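**工单：Dokirgate 判分与画面对不上**
提交：Guadalupe Espinoza（Flaltby 小队）
处理：我（课程仿真环境值班）
抄送：Ginette Delaunay
状态：部分解决，未关闭
开单日期：2025年11月13日

---

### 提交内容（原文照贴）

> 我们组在 Langlois 上跑完了整批回合，任务是把木雕小人放进灰色托盘。Dokirgate 给的汇总是 2,188 个回合，其中 1,015 个成功。我们本来很高兴，后来 Ginette 让我们随便翻几个成功的回合看，翻出来的小人都还站在桌子上，托盘是空的。日志里却写着 success: true。我们没有改过判分脚本。中期汇报要用这个数字，请问能不能用？

先回答最后一句：不能用，在查清之前一个字都别往汇报里写。

再说一句可能不中听的。将近一半的成功率，放在一个刚训了没多久的抓取策略上，拿到手第一反应应该是去翻画面。你们是被 Ginette 提醒了才去翻的。这次运气好，汇报还没交。

### 环境

- 训练与采样：Podix，课程统一分支
- 判分：Dokirgate，随课程镜像一起发
- 机器：Langlois（共用，排队）
- 布景：课程自带的桌面场景，渲染仿真，没有实机参与
- 任务文件：Flaltby 小队自己写的那一份，继承自课程模板

版本号请 Guadalupe 补在后面。“最新版”不算版本号，上一张工单我已经说过一次。

---

### 记录一：先排除看错

收到单子以后我先怀疑是翻错了回合。这种事太常见：回合目录按开始时间排，汇总表按结束时间排，两边的序号一错开，你以为自己在看成功的回合，看的是旁边失败的那个。

让 Guadalupe 把汇总表里的回合标识和目录里的标识逐个核对，再把她翻过的那几个发过来。

她发来了，标识对得上。我自己又挑了几个，也对得上。看错这一条划掉。

有一点要记：她最早在群里说“所有成功回合都是假的”，我问她是不是都看过，她说没有，看了一小部分。那就请写“看过的那些都是”。后面会看到，这个差别是有后果的。

### 记录二：小队的猜测，逐条过

Flaltby 小队在单子下面讨论得很热闹，我把几条猜测摘出来，各自写上处理结果。

**猜测：随机种子不对。**
种子不对可以让小人换个地方站，不会让一个站在桌上的小人被判成在托盘里。这条连测都不用测，不过有人坚持，我还是换了种子重放了一段。判分照样错。划掉。

**猜测：渲染和物理不同步，画面是旧的。**
这条听上去像那么回事，所以查得认真一些。如果画面滞后，那么小人在物理状态里应该已经进了托盘，只是画面没跟上。把末尾那一步的物理状态直接导出来，小人的位置和画面一致，就在桌面上。画面没有撒谎。划掉。

**猜测：Langlois 显卡驱动的问题。**
每张工单里都有这一条。我在值班笔记本电脑上不开渲染，只跑物理和判分，结果一样。请大家以后先做这个实验，再怪驱动。划掉。

**猜测：小人先被放进去了，后来又掉出来。**
这是几条里我最愿意相信的，因为它能同时解释日志和画面。判分如果是“任意一步满足即成功”，那中途进过托盘又滑出来的回合就会被记成功。于是把轨迹整条拉出来看：有一批回合里，小人从头到尾几乎没有离开过它原来的位置，夹爪根本没有夹起过它。一个没动过的东西不可能先进去再出来。划掉。

划到这里，剩下的就只有判分本身了。

Guadalupe 在下面回：“可是判分是课程发的，别的组都在用。”别的组都在用，和它是对的，是两件事。别的组有没有翻过画面，我也不知道。

### 记录三：看布景，别看汇总表

我让小队把汇总表关掉，只对着画面回答：小人在哪儿，托盘在哪儿，夹爪是什么状态。机器人学得好不好先放一边。小队把机械臂一侧的视角叫“臂侧”，把从房间另一处看过来、能看到臂座的那个叫“对侧”，下文沿用。 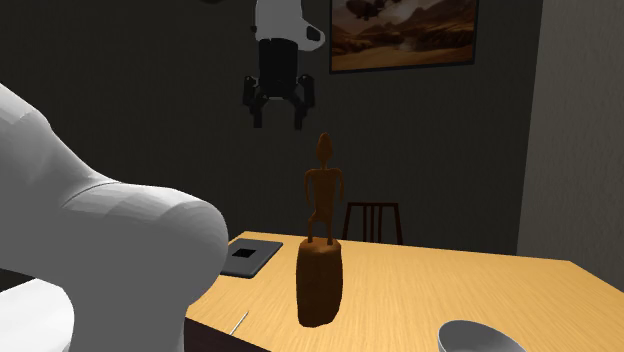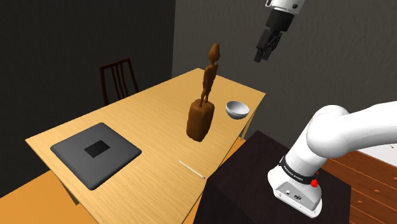 *臂侧（前）与对侧（后），同一布景的渲染图。两张里小人都立在桌面上，夹爪都悬空。*

光凭这两个视角就可以说几件事。

托盘和小人在桌上是分开的。托盘扁平，边沿只略微抬起一点，小人连着底座站在别处。哪怕判分给的容差很宽，这个布局也不应该算作“在托盘里”。所以问题不像是阈值稍微松了一点，小队有人提议把容差收紧再跑一遍，我没有同意。收紧一个你还不知道在量什么的东西，只会得到另一个你不知道含义的数字。

夹爪在臂侧那张里是张开的，手指向外撇；对侧那张里两根手指靠得比较近。这一点当时我只是顺手记下来，后来用上了。

另外，Guadalupe 问对侧视角里桌边那个银色的小碗会不会挡住碰撞检测，还有桌上那根白色细杆。她的想法是判分把小人和别的物体搞混了。不算离谱，我把碗和细杆都从任务文件里删掉，重放，错误照旧。碗和杆放回去了，请不要自己再删，后面的任务还要用它们。

### 记录四：判分到底在量什么

到这一步才去读代码，说起来惭愧，其实应该更早读。原因是我也默认“课程发的大概没问题”，跟 Guadalupe 犯的是同一个毛病。

Dokirgate 里这个任务的成功条件，翻成人话是这样：

```text
成功 =
 小人的水平位置落在「目标区域」之内
 且 小人的底部贴着或略高于「目标区域」的顶面
 且 小人基本静止
 且 夹爪处于张开状态
```

四条看着都合理。我读了好一会儿也没看出毛病，于是把每一条在每一步的真假单独打印出来。这一招很笨，但是比盯着代码想有用。

结果：在那些小人没动过的“成功”回合里，第一条从第一步起就是真的。第二条也是。小人静静站着，第三条当然也是真的。整个判分只剩下第四条还在起作用，也就是说，夹爪只要在小人静止的时候被判为张开，这个回合就“成功”了。

所以策略学会了什么？至少在相当一部分回合里，它学会了把手张开悬在那儿。前面说的那个夹爪状态，意义就在这里。我并不是说上面两张渲染图各自对应什么判分结果，单看画面推不出来，我也没有拿画面去推。这里的结论全部来自逐步打印。

### 记录五：目标区域为什么这么大

第一条为什么会从头就是真的？因为“目标区域”根本不是托盘。

任务文件里写的是：

```yaml
target:
 body: tray
 region: auto
```

`region: auto` 的意思是让 Dokirgate 自己去取这个物体的包围盒。问题在于它取的是“这个物体所在的刚体组”的包围盒。课程模板里托盘是一个独立的物体，组里就它自己，所以没事。Flaltby 小队在九月改过一次布景，把托盘固定到了桌子上，理由是夹爪老把托盘推跑。固定之后，托盘和桌子成了同一组，`auto` 取到的就是整张桌子。

于是“把小人放进托盘”在判分眼里变成了“小人在桌子上”。它一开始就在桌子上。

Guadalupe 的第一反应是：“我们没有改判分脚本。”这句话是真的，她确实没改。但改布景也会改判分的含义，这一点课程文档里没写，写了大概也没人看。这里两边都有责任：小队那次改动的提交说明只有一句“小修”，而 Dokirgate 在拿到一个比托盘大出那么多的区域时，一声不吭。

我对后者意见更大。判分工具在这种情况下应该直接报错退出。

### 记录六：复现步骤

写给别的组，也写给不相信我的人。请自己跑，别抄我的结论。

1. 用课程模板的原始布景，不做任何改动，跑“什么都不做”的策略：机械臂保持初始姿态，夹爪全程张开。判分应该是失败。
2. 把托盘固定到桌子上，其余不动，再跑同一个策略。
3. 看判分。

第二步之后我这里判出来是成功。一个什么都不做的策略拿了满分，这个实验花的时间比读完这张工单还短。以后任何任务文件定稿之前，都请先跑一遍“什么都不做”。它要是成功了，后面的训练就不用开始了。

小队里有位同学问，是不是也要跑“乱动”的策略。可以跑，愿意跑当然好，不过先把第一个跑了。

### 记录七：修复，以及修复本身可不可信

改法有两个，各写了一份：

- 托盘照旧固定，任务文件里不用 `auto`，手写托盘内侧的范围。
- 托盘不固定，改大它和桌面的摩擦，让它没那么容易被推走，`auto` 保留。

小队倾向第二种，因为“更接近真实”。我问真实的托盘摩擦是多少，没人答得上来。那就谈不上更接近，只是换了一个没量过的数。建议用第一种，至少区域是写在文件里的，谁都能看见。

他们最后用了第一种。Guadalupe 手写的范围第一版把托盘的边沿也包进去了，小人斜靠在边沿上也会算成功。Ginette 看出来的，退回去改了一次。第二版我核对过，可以。

改完以后重做的检查：

- “什么都不做”：判失败。
- 手动把小人放进托盘，松开，等它静止：判成功。
- 手动放进去但夹爪不松：判失败。
- 手动放在托盘旁边，紧挨着：判失败。
- 放进去之后小人倒了：判成功。

最后一条引起了争论。任务说明只说“放进”，没说要站着。Guadalupe 觉得倒了也算，毕竟在里面。另外有同学认为倒了不像话。我没有立场，但请在任务说明里写清楚，别等结果出来再挑对自己有利的那种读法。此条等 Ginette 定。

### 记录八：旧数据怎么办

小队问能不能不重跑，直接用新判分去重算旧回合。

技术上可以。轨迹都在，物理状态也存了，新判分离线过一遍就行。重算已经在 Langlois 上排着。

但是重算出来的数字说明不了多少。那批策略是照着旧判分的奖励训出来的，它优化的目标就是错的。用正确的尺子去量一个照着错误尺子训练出来的东西，量得再准，也回答不了“这个方法行不行”。想在汇报里写方法有效，就得重新训练。

还有，Guadalupe 在群里说过“那 1,015 个都是假的”，现在也请收回。重算之前谁都不知道。小人真被放进托盘的回合，旧判分一样会判成功，它们混在同一个数里。可能有一些是真的，可能一个都没有。我倾向于悲观，但倾向不是结果。

关于汇报该怎么写，小队贴了一段草稿：

> “由于平台判分存在缺陷，早期结果偏高，经修正后……”

不同意这么写。“平台存在缺陷”只说了一半，另外一半是你们固定了托盘、没有重新检查目标区域。“偏高”也不对，偏高的意思是方向对、量有出入，旧数字跟任务没有关系。改成怎样请自己想，别让我代写。

### 记录九：Ginette 的批注（转录）

> 已读。同意旧数字作废，中期汇报允许写“结果尚无”，不扣分。倒下算不算成功：算，但要另外记一列“是否直立”，分开报。请小队把九月那次改动的提交说明补完整。
> 另外想请值班同学确认一件事：其他小队有没有用 `auto` 同时又固定了目标物体的？

确认中。我写了个小脚本扫任务文件，目前扫出来的可疑项已经分别私信给对应小队，名单不贴在这里。没收到私信的也请跑一遍“什么都不做”，我的脚本只认得直接写明的固定关系，通过继承模板绕进来的它看不出来，所以别拿“没收到私信”当作没问题。

### 记录十：Guadalupe 的回复，和我的回复

> 已经开始重新训练。前面几轮曲线基本趴在底下，完全没有以前那种很快升上去的样子。是不是新判分太严了？

先别怀疑判分太严。以前升得快，是因为张开手就给分，这种曲线当然好看。现在要真的靠近、合拢、抬起、移过去、放下，趴在底下是正常的。也可能是不正常的，我没有看过你们的奖励设置，不替它担保。

请发这几样东西再来问：

- 当前任务文件全文，不要截图
- 奖励各项分开的曲线，别只给总和
- 任意挑的失败回合，臂侧和对侧两个视角都要
- “任意挑”是指闭着眼挑，不要专挑好看的

如果抓取那一步都没有发生过，问题在前半段，跟判分无关。小人细，底座粗，夹爪该去夹哪一段，你们的奖励里有没有说？我猜没有。猜测归猜测，等文件。

### 遗留

- [x] 判分错误原因已定位
- [x] Flaltby 任务文件已改，检查通过
- [x] 倒下的判法已定，另记一列
- [ ] 旧回合离线重算，在 Langlois 排队
- [ ] Dokirgate 在 `auto` 取到合并组时应报错。已给维护方提了需求，还没有回音，在有回音之前请当它不会修
- [ ] 课程文档补“什么都不做”检查，由我写
- [ ] Guadalupe 补版本号
- [ ] Guadalupe 补九月的提交说明

有人问既然原因找到了，为什么不关单。因为修好的是 Flaltby 的任务文件，Dokirgate 还会照样对下一个固定托盘的小队说“成功”。重算结果出来后我会贴在这下面，在那之前请不要再私下问我大概是多少。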